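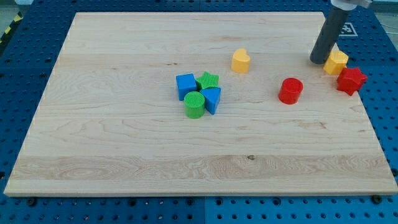
Ticket: Catalogue import stops at 500 items
Raised by: Hiu-tung Chu, Stetlow Toy Library
Product: Starwood Lending, desktop version
Priority: Normal
Status: Closed

Hiu-tung Chu, 9.12 am
We are moving our catalogue from the old spreadsheet into Starwood before the July holidays. The spreadsheet has 2,646 rows, one per item. When I import it, the progress bar goes to the end and I get the green "Import complete" message, but the catalogue only shows 500 items. The last one in the list is a wooden farm set. I have tried it twice with the same result. I deleted everything in between so there shouldn't be duplicates.

File is saved as CSV from the spreadsheet. Windows laptop. I am logged in as the main administrator.

Cheuk-hei Liu, Starwood support, 10.05 am
Thanks for the details. Please check which screen you are counting from. The Browse page lists 500 items at most and doesn't say so, which we know is confusing. Go to Reports, then Stock Summary, and tell me the total at the bottom.

Also, please attach the import log. It is in the Starwood folder under Logs and has "import" in the name.

Hiu-tung Chu, 10.31 am
Stock Summary says 2,582. So most of it is there, which is a relief, but it is still short. Log attached.

Cheuk-hei Liu, 11.20 am
The Browse page was the first problem, then. The other one is in the log. You have 64 lines like this:

WARN row skipped, field ITEM_NAME, unclosed quote

Your file has 64 rows where the item name contains a double quote mark, mostly used for inches. For example: Floor jigsaw, 24" x 36". The importer reads the quote mark as the start of a text field, can't find the end of it, and drops the row. It should have told you on screen. I have raised that separately.

To fix it:

Open the original spreadsheet, not the CSV.
Select the item name column only.
Find and replace " with the word in, with a space before it.
Save as CSV again, choosing the UTF-8 option.
In Starwood, go to Import and tick "Skip items already in catalogue".
Run the import.

Please take a backup first from File, Back Up Now.

Hiu-tung Chu, 1.48 pm
Done. Total is now 2,646, which matches. Thank you.

Two other things while I am in here.

Some of the accented letters have gone wrong in the publisher column. They were like that this morning as well.

Also the loan period has come across as 3 days for everything. It should be three weeks. The column in our spreadsheet is headed "Loan" and just says 3.

Cheuk-hei Liu, 2.15 pm
The accents are from the first import, when the file wasn't saved as UTF-8. The second run skipped those items because they were already there, so they kept the bad characters. Run the import once more with "Update existing items" ticked instead of "Skip". That overwrites the text fields and leaves the item numbers alone.

On the loan period, Starwood always reads that column as days. Change the 3 to 21 in the spreadsheet before you run the update and both will be sorted in one go.

Hiu-tung Chu, 2.20 pm
Will the update touch the barcodes? Mal-soon Min has already stuck labels on the puzzles and the baby toys and will not want to do them again.

Cheuk-hei Liu, 2.33 pm
No. Barcodes are tied to the item number and the update doesn't change that. If you want to be certain, scan a few labelled items afterwards and check that the right name comes up.

Hiu-tung Chu, 4.02 pm
Update run. Accents are right and the loan period shows as 21 days. We scanned one shelf of puzzles and they all came up correctly.

One odd result – the members' page still shows the old due date on a ride-on tractor that Li-hua Chien booked out as a test before lunch.

Cheuk-hei Liu, 4.10 pm
That is expected. A loan keeps the period it was issued with. Return it and issue it again and it will pick up the new one.

Hiu-tung Chu, 4.16 pm
Yes, that worked. Happy for this to be closed.

Cheuk-hei Liu, 4.25 pm
Closing. The missing on-screen warning is logged with So-ying Sin in development. The Browse page limit was already on the list – no date for it yet, but I have added your library to the request.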